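How to settle a child in with a new childminder

Starting with a childminder usually takes a couple of weeks of short visits before a full day goes smoothly. These steps are for children between nine months and three years. Older children can often skip the second visit.

Before you begin

Agree the settling-in dates in writing when you sign the contract, and ask whether the visits are charged. Some childminders give the first two free and bill the rest by the hour. Try to finish settling in a full week before you go back to work. If you can only manage a few days, tell your employer you may need to leave early once or twice.

You will need:

A spare set of clothes, named
Nappies, wipes and any cream, with a signed note for the cream
A comforter from home, if your child has one
A cup or bottle they already use
A filled-in routine sheet (see step 1)

Step 1. Write out the routine

Put one ordinary day on a single side of paper. Include waking time, meals, naps and how your child falls asleep. Be exact about sleep. "Has a nap after lunch" is less use than "lies down at half past twelve, on her back, in a sleeping bag, curtains closed, wakes after an hour and a half". Add the words your child uses for milk, toilet and tired, as other people may not recognise them.

Allergies and medicines go at the top, in capitals. If there are none, write "none" so that the line isn't left blank.

Step 2. First visit, with you there

Stay for an hour and sit on the floor. Let the childminder offer toys and snacks, and try not to be the one who does everything. Your child may spend the whole hour on your lap, and that still counts as a visit.

Use the time to look at where the children sleep. Each baby should have a firm, flat mattress and their own bedding. Ask how often sleeping children are checked and whether the checks are written down. Ask as well who covers if the childminder is ill.

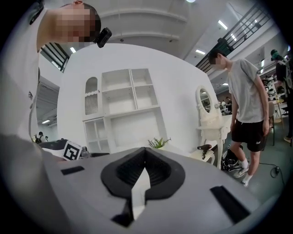
Step 3. Second visit, with a short gap

Stay for the first 20 minutes, then say goodbye and go. Keep your phone on and don't go far. A walk to the end of the road and back is enough. Always say that you are leaving, even if it brings on tears. A child who finds you have slipped out will often watch the door the next time.

Come back when you said you would. If your child is still crying hard when you return, repeat this visit before you move on.

Step 4. A morning with a meal

Drop off after breakfast and collect after lunch. Meals tell you a lot about how a child is getting on. Some eat nothing at all for the first few days and make up for it at teatime, so keep something plain ready at home.

Step 5. A morning with a nap

This is the hardest visit for most families. Send the same sleeping bag you use at home, unwashed if you can bear it, so it smells familiar. Don't ask the childminder to let a baby sleep in a car seat or a bouncer because that is what works at your house. Move the baby to a cot at home first, a week or more ahead.

Step 6. The first full day

Choose a day in the middle of the week if your contract allows, so there is a short run before the weekend. Keep the evening empty. Bath, tea and bed can all come half an hour early.

If it isn't working

Crying at the door that stops within ten minutes is common and can go on for a month. Crying that lasts most of the morning, or a child who won't drink, needs a talk and a slower plan. Go back one step and stay there for two or three visits.

If you feel uneasy about the care itself, keep your child at home while you ask your questions. Check your notice period too. Four weeks is usual, but it varies.

Last updated Tuesday, October 13, 2026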